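Home | News | Visits | Contact
Print this page | E-mail this page

Open day at Stuscombe
September, by the Cullia workshop staff

We got to Stuscombe on Sunday with 14 people. Two hand-held grippers were out to try, and the task was packing snacks into a box. I had 30 minutes with them. Stiff packets were easy. Soft bags needed a slower squeeze, and I dropped two. 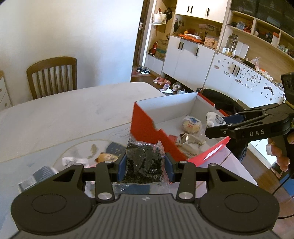

Getting there

Take bus 453 to Sakham and walk up the hill. Doors close at 6.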